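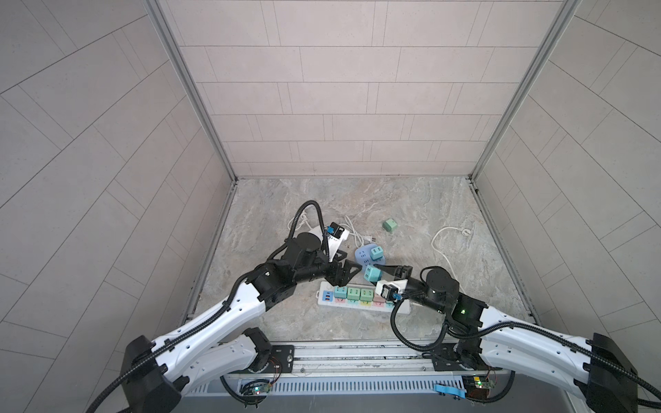 Power strip with pastel plug adapters, and the blue round hub with a teal adapter.

Progress report to the Nonside fund
Project: sorting and reuse of small electrical accessories
Prepared by the project coordinator, Drisora, 1/13/25

Dear fund team,

With this letter we report on the work done since September under your grant. The grant pays for collecting, sorting and giving out power strips, plug adapters and charging cables which offices no longer need. Our partner Hajji makes the collection, and we do the sorting in our own workroom.

1. Collection
Until the end of the year we received 300 pieces from 5 offices. The agreement with you foresees 200 pieces for this period, so we are ahead of the plan. One more office has promised a delivery, but we do not have it yet and it is not included in the number.

2. Sorting
The first weeks were slower than we expected. The plug adapters were easy to separate, as they are small and have clear colors. The cables took the most time. They arrive tangled, and a white cord on top of another white cord is difficult to follow with the eye. We changed the order of work: now the adapters and the power strips are taken first, and the cords stay for the end of the day.

We also changed how we write the power strips in the list. Before, all of them had one line, "power strip", and this was not enough for the people who choose from the list. Now we note if the strip has USB ports, if it has separate switches, and what is the color.

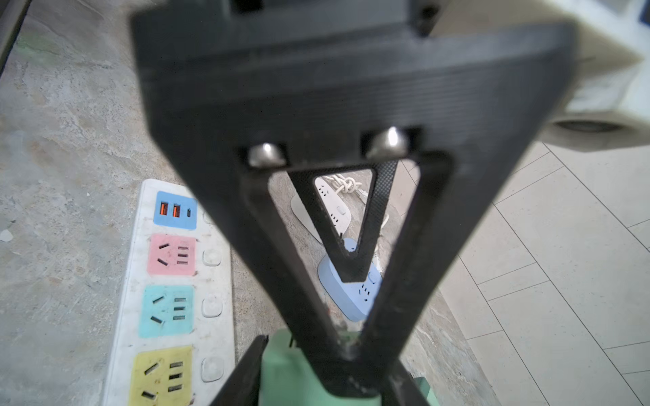
A strip with a switch beside each outlet is asked for very often, mostly by schools, and we would like to keep these apart from the simple ones. For this we need a second shelf, which we can buy from the present budget without any change to the total.

3. Testing
Testing is done by Rikico, outside our workroom. They have returned 2 lots to us with written results. Pieces which did not pass go to recycling and are crossed out from the list. The third lot is still with them – we had hoped to have it before the holidays, and the delay is partly our fault because our papers were not complete.

4. Spending
Spending is within the approved lines. Transport is a little higher than planned and labels are lower. The table with the receipts will follow by separate mail.

5. Next steps
In the next period we will finish the cords, send the remaining adapters for testing and start the first distribution to schools. We ask for your agreement to the second shelf. A short answer by mail is enough.

With kind regards,
Project coordinator, Drisora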